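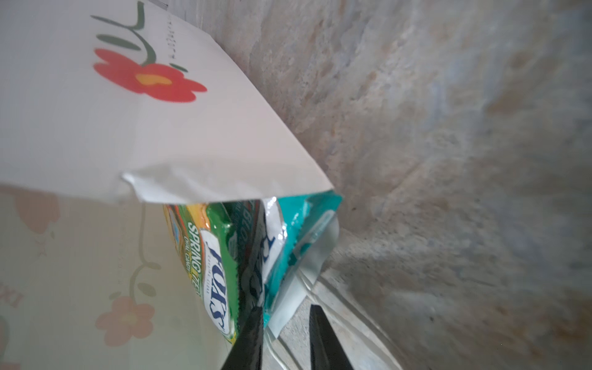
Spring Market Stall Checklist, with Comments

Home | Markets | Checklists | Makers | Contact
April | By the Skovport market desk
Filed under: Stallholders, Safety and Setup

We walked the whole hall at Skovport before opening and I have to say, what a good-looking market! Handmade soap, cards, seedlings, paper goods, a whole row of jam. Most stalls passed on the first look. Comments are below so that everyone can fix the small stuff before the doors open at 10.

1. Aisles clear for the full width – PASS
Lovely and open, even by the bakers. Stall 14 had two crates sticking out into the walkway and pulled them in while we stood there. Thank you!

2. Table legs locked, no wobble – PASS WITH COMMENT
Lean on your table before you load it. The older Brarnex folding tables have a catch on each leg that has to click. Three hadn't, and one of those was holding honey.

3. Cloths off the floor – FIX
Hems should stop a hand's width above the ground. Fold them under and clip them. Several very pretty long cloths need this, mostly on the north side.

4. Cords and lights – PASS WITH COMMENT
Tape every cord down flat, along its whole length. One extension lead per stall, and don't plug one into another. LED strings only. The ones on the seedling stall look wonderful, by the way.

5. Paper, tissue and gift bags kept away from heat – PASS
Keep bags and wrapping on the opposite side of the table from lamps, warmers and the Hoxha tea urn. Flowery paper bags are everywhere this season and I love them, but a stack of them next to a hot plate is a no.

6. Bag handles and bases checked – PASS WITH COMMENT
Anyone selling jars, please put one of your own heaviest orders in a bag and carry it to the door and back. Double up if the base sags. We tried it with four jars of marmalade and the first bag gave up by the coat rack.

7. Shelving and risers – FIX
Nothing stacked above shoulder height. Brivent wire racks must be tied to the table at two points. Stall 23 is still using string on one side only, and we'll look again at 9:30.

8. Fire extinguisher visible – PASS
Both are on their hooks and in date. Please don't hang bunting over the signs, however nice the bunting.

9. Allergen cards out – PASS
Every food stall had them, in big readable letters. Best showing we've had!

Still open: items 3 and 7. Spare clips and cable ties are in the blue tub at the front desk, so help yourself.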